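# Keeping the path open at Draremach

The grounds supervisor at Draremach has looked after the estate's paths for long enough to have seen the same drainage trench dug twice. We spoke on a Wednesday in the site office, mostly about the long path that runs out past the hedge toward the trees, and about what the weather does to it.

The path was resurfaced in August with a bound gravel supplied by Matex. The treated section is 957 feet long. "The material is fine," the supervisor said. "The problem was always the water coming off the grass on the low side. You can put down whatever surface you like, and if the edge stays wet it will go soft."

The first repair was a shallow trench on the hedge side, filled with stone. It silted up in 2 winters. The second, specified by the contractor Cuadros, used a perforated pipe with an outlet every 60 feet. The outlets are checked monthly and after any heavy rain.

"Leaves are most of it. The hedge drops small stuff that packs into the grates, and the big tree drops everything else. We rake before we rinse. If you rinse first, it goes down the pipe."

Inspections are done in poor weather by preference. Standing water is easier to find during rain than the next morning, and a dry path hides its low spots.

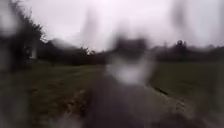 *The grounds under an overcast sky, with the tall tree at left and the treeline along the horizon. Water streaks and droplets blur the view.*

A picture like this one has limited use for measuring anything. "I couldn't give you a puddle depth from it," the supervisor said. "The written sheet is where the numbers go."

The sheet has a line for each outlet, a line for the surface, and a box for the hedge. Trimming is scheduled separately. The shrubs are cut back once the growing season is over, far enough to let air reach the path edge. The tall tree is left alone apart from deadwood.

"People ask for it to be thinned. It would let more light in, sure. But it also takes up a lot of water on that side, and I'd have to find somewhere else for that to go."

The remaining budget for the path is $500, set aside for replacement grates. The present ones are a Mirard pattern with narrow slots — good for keeping stones out, less good with wet leaves. A wider slot is being tried at the lowest outlet.

"If it stays clear until spring, I'll change the others," the supervisor said. "Otherwise we go back to raking more often."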